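Director's Diary
Griltano Toy Lending Library
2024-12-09

The Library opened at the usual hour this morning following the closure of the Edine Street branch on Saturday. All loans previously held at Edine Street have been moved to the main register, and members who joined there keep their existing card numbers. The telephone was busy until lunch. Most callers wished to know whether the return date for holiday loans had changed. It has not. Items borrowed this week are due back on the second Friday of the new year, and the late charge is suspended until then.

I met Lorna Imrie at nine to go over the figures for the fall. The Library made 337 loans from the main counter between the start of September and the end of last week, which is higher than we had planned for. Construction sets, wooden railways and ride-on vehicles remain the most requested groups. Board games fell slightly. Ms. Imrie believes the fall is due to the shelf position, as the games were moved behind the reading area in the summer and many families do not walk that far. They will be moved back to the front bay before the school break, and the figures will be looked at again in the spring.

The larger part of the meeting concerned incomplete returns. Of the items checked in last month, 54 came back with at least one part missing. Under the present rule an incomplete set is held in the back room until the part is found or replaced, and the borrower is sent a letter. The rule was written when the collection was much smaller. It now means that a railway set lacking one short piece of track may stay off the shelf for a full season, while the child who would have enjoyed it grows out of it. I have asked that sets be divided into those which can be used without the missing part and those which cannot. The first kind will go out again with a note inside the lid. The second kind will stay in the back room, but with a date on the box, after which a decision must be made.

The wording of the letter was also discussed. It is correct, and it is unfriendly. Two families have given up their membership after receiving it, and one of them had been with us since the Library opened. A new draft will ask the family to look under the couch and in the car before it mentions payment.

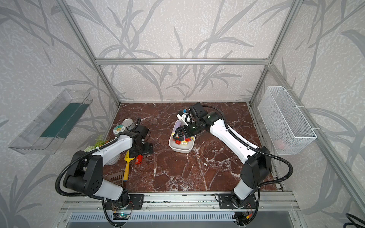
Small items on a tray, among them two red-and-yellow toy wheels.

Wheels are the most common loose part handed in at the counter, followed by play figures and the lids of cooking pots. They arrive in coat pockets and envelopes, often weeks after the toy itself, and very often without a name. Chun-yin Hsueh has proposed that each loose part be logged by color and by width on the day it is received, so that staff can search the log before ordering a new one. The proposal was accepted. Mr. Hsueh will prepare a single-page form. I asked that it be kept to one side of the paper, as the form used for damaged puzzles runs to three and is seldom completed.

At eleven I took a call from Talledetti, our supplier of replacement parts. The price of a mixed bag of axles and fasteners will rise in the new year, and the smallest order will be 25 bags. This is more than the Library can use in the time before the plastic becomes brittle. I have written to the Cheung Center to ask whether they would share an order with us, as we did once before with storage bins. If they decline, we shall buy ahead at the current price and accept that the back room will be crowded until summer.

The afternoon was given to the safety review of items for children under three. The review follows the same order each year: soft toys first, then rattles and teethers, then anything with a cord. Several pull-along animals were found to have cords longer than our own limit, though they had passed last year. It appears that the cords were replaced during repair and not measured again. They have been taken off the shelf. The repair card will now carry a line for cord length, to be initialed by the person who makes the repair.

I also inspected the dress-up rail, which has suffered from its own popularity. The capes should be retired. The hats can be saved with washing, except for the fireman's helmet, whose strap has been tied in a knot so many times that it no longer reaches under the chin. A new strap has been ordered.

A letter was received from a grandmother in the north end asking whether the Library might lend for a longer period to families who visit only at holidays. Her point is a fair one. The present three-week limit assumes that the borrower lives nearby and can return at any time. I have replied to say that the matter will be on the agenda for January, and in the meantime her own loan of the marble run has been extended.

Other matters. The radiator in the entry is working again. The carpet in the reading area has been cleaned and should be kept clear of strollers until tomorrow noon. The story hour on Thursday will begin at four and will be held in the side room, as the main floor is needed for the swap table. Ms. Imrie will be on leave from Wednesday, and her calls will come to my desk.

Closed the counter at five thirty. The key to the parts cabinet is with Mr. Hsueh.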